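Parnen Quarterly Build Meeting - Minutes
August
Posted by Wendy Oakley
5 min read
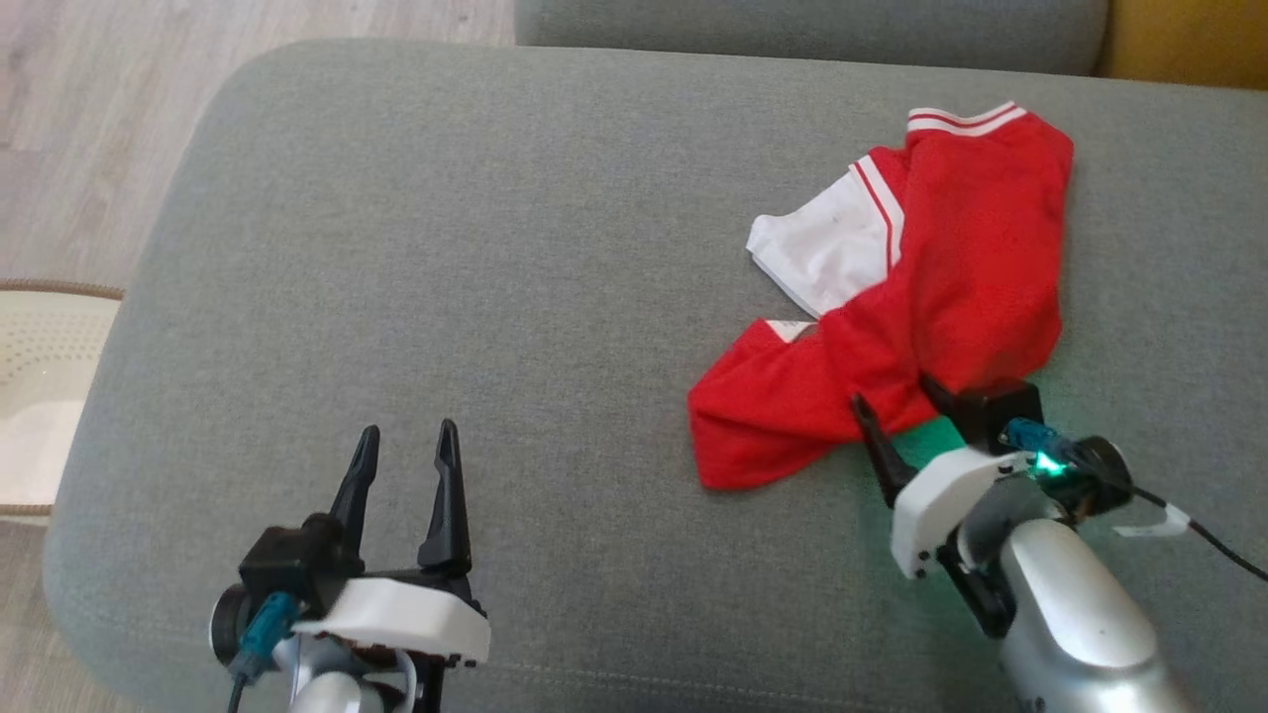

Gemma Whitlock asked before item 1 whether the save format would be frozen at this meeting, as the level editor work cannot proceed against a moving target. The chair agreed to take the save format first and move the input latency report to item 2.

Present: Neville Furnival (chair), Aurelia Nistor, Clive Ellwood, Gemma Whitlock, Wendy Oakley (minutes).

Minutes of the previous meeting were accepted with one correction. The map compression figure was recorded against Brosholm and should have been recorded against Dunier.

1. Save format

Aurelia Nistor presented version 8 of the save format. The main change is that room state is stored as a list of differences from the default room and no longer as a full copy. On the Dunier test save, which has every room visited, the file now loads in one pass and does not need the second read for inventory.

Clive Ellwood asked what happens when a default room is edited after a player has saved in it. Aurelia said each room carries a revision number. If the number in the save does not match, the room resets to default and any key items the player had dropped there go back to the inventory. Non-key items are lost. Clive considered this acceptable for a patch but not for the expansion, where most of the early rooms will be edited.

Neville Furnival asked whether the non-key items could be moved to the storage chest. Aurelia said the chest has a fixed limit of 60 slots and the code does not handle overflow. Raising the limit would affect the chest menu, which does not scroll.

Gemma noted that the editor writes a new revision number on every save of a room, including when nothing has changed. This would cause resets for no reason. She will change the editor to compare contents first.

Agreed: version 8 is frozen for the patch. The chest question stays open and is carried to the expansion list.

2. Input latency

Clive reported on the input tests. The game reads the controller at the start of each frame and draws at the end, but the pause menu reads it a second time after drawing. Menu presses therefore land one frame late. Players on the message board have described this as the menu feeling heavy, and the tests bear them out.

The fix is to remove the second read. Clive has done this on a branch. It breaks the hold-to-skip prompt in cutscenes, which had been relying on the second read to detect release. Two approaches were discussed:

a) Move the skip prompt to the main input path. Cleaner, but touches the cutscene player.
b) Keep the second read only while a cutscene is running. Smaller change, leaves the old code in place.

Neville preferred (b) for the patch and (a) later. Aurelia disagreed and said that (a) had been put off at two previous meetings on the same grounds. After discussion (a) was adopted, provided the cutscene player can be tested end to end before the build is cut. Gemma will supply the list of cutscenes with branching dialogue.

3. Brosholm area

Gemma reported that the Brosholm tile set is complete except for the water edges. The current edges show a one-pixel seam when the camera moves diagonally. The cause is rounding in the camera and not the tiles themselves. Clive confirmed that the camera stores its position as a fraction and rounds each layer separately, so two layers can disagree by a pixel. He will round once and pass the result to all layers.

The bell tower puzzle was discussed again. In the last closed test several players rang the bells in the correct order and then left the room before the door animation finished, which cancelled the door. Aurelia proposed setting the door flag when the last bell is rung and treating the animation as display only. Agreed without objection.

Enemy placement in the lower canal remains too dense. Gemma will thin it out. Neville asked that the two heavy guards at the lock gate be kept, as the parry tutorial refers to them.

4. Bug tracker

Wendy Oakley reported that the tracker now holds 2,142 entries, open and closed. Many of the open ones predate the engine change and cannot be reproduced. She proposed closing any entry that was filed against the old engine and has had no comment since.

Clive objected to closing collision bugs on that basis. The collision code was carried over unchanged, and old reports are still likely to be valid. Agreed to exclude the collision tag. Everything else goes as proposed, with a standard note inviting the reporter to refile.

Aurelia asked that crash reports have their own form - the general form does not ask for the build number, and most reporters leave it out. Wendy will draft one.

5. Closed test

Neville confirmed 500 keys for the next closed test. Keys will go first to players who filed a report in the previous round. The test build will cover everything up to the Brosholm gate and will carry the version 8 save format, so saves from the earlier round will not load. The message shown when an old save is found currently reads "bad file" and needs rewording. Gemma will write the text.

Localized text will not be included. The font for the Dunmore chapter is missing several accented capitals, and these fall back to blank boxes.

6. Any other business

Clive asked whether the nightly build could be moved to 2 a.m. It overlaps with the asset backup and has failed twice on locked files. Agreed.

Aurelia noted that the Dunier boss theme does not loop correctly when the fight is restarted from the pause menu. Logged in the tracker, low priority.

Actions

Aurelia Nistor - merge version 8 save format; bell tower door flag
Clive Ellwood - skip prompt on main input path; camera rounding; nightly build time
Gemma Whitlock - editor revision check; cutscene list; canal enemy placement; old save message
Wendy Oakley - close old tracker entries except collision; crash report form
Neville Furnival - closed test keys

The meeting closed at 4:40 p.m.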